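The Long Way Around to Strawberry Ketchup

I own 4 colanders, and before you judge me, let me say that 2 of them were gifts and one belongs to my sister, who will never see it again. I bring this up because I spent most of June standing over a table trying to work out what ketchup has to do with fruit, and a colander turned out to be the thing I reached for more than anything else in my kitchen.

It started with Katia Mancuso. Katia runs Gratine, a lunch counter with the kind of menu that gets rewritten in ballpoint by eleven in the morning, and she put a little dish of something red next to my fries and walked away. I ate half of it before I noticed it was strawberry. Sweet, sure, but also sharp and a bit peppery, with that sticky, clinging thing ketchup does so well. I asked for the recipe. She told me it was ketchup and strawberries. I asked how much of each and she shrugged at me!

So I went home and got to work. My first batch was awful. I blended a whole pint of berries with a big squeeze of ketchup and got a thin pink soup that tasted like a birthday party gone wrong. The second was better (I'd stopped blending and started mashing with a fork) but it still wept liquid all over the plate after ten minutes.

I called Narendra Garg, who taught me to cook rice properly years ago and has been stuck with my phone calls ever since. He asked how I was washing the fruit. Under the faucet, I said, hulls off. There was a long pause. Hulls on, he said, always, and then let them drain in one layer until you're bored of waiting. Pull the tops afterward. A strawberry with its top cut off just drinks up the rinse water.

Which brings me back to the colanders. The deep round steel one I've had forever is great for pasta and terrible for berries, with everybody piled on top of everybody and the ones at the bottom getting bruised. What I wanted was long and shallow. I found one at Kershaw, a housewares store two blocks from my apartment that has not changed its window display in my lifetime, and I love it more than is reasonable. You can spread the fruit out and give it a nudge now and then, and it rinses clean in a second.

Bowls matter too, a little. I used to mix sauces in whatever was big enough, and then I'd lose half the sauce to the sides. Now I use the smallest bowl I can get away with. Start with four ripe berries, hulled and mashed rough, and add two tablespoons of ketchup, a few drops of vinegar and more black pepper than you think you want. Taste it. If your berries are very sweet, add vinegar a drop at a time. If they're pale and crunchy, eat something else that day and try again when the good ones come in.

As for the ketchup, use the regular kind. I tried a fancy jar from Gallero with smoked tomatoes and a cork stopper, and the smoke rolled right over the fruit. The plain squeeze bottle won every time, and I do keep mine lying down when it's getting low, whatever my mother says about it.

We've had the sauce on fries, on grilled cheese, on cold roast chicken straight from the fridge, and once on a hot dog at nine in the morning (I was testing!). It keeps for two days with a lid on, though the berries get soft and jammy by then and I like it best in the first hour. Katia tried mine last week and said it needed more pepper. She may be right, so I'm putting everything back out on the table this afternoon and starting another batch.

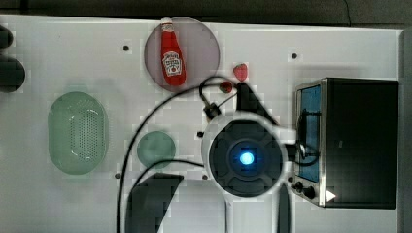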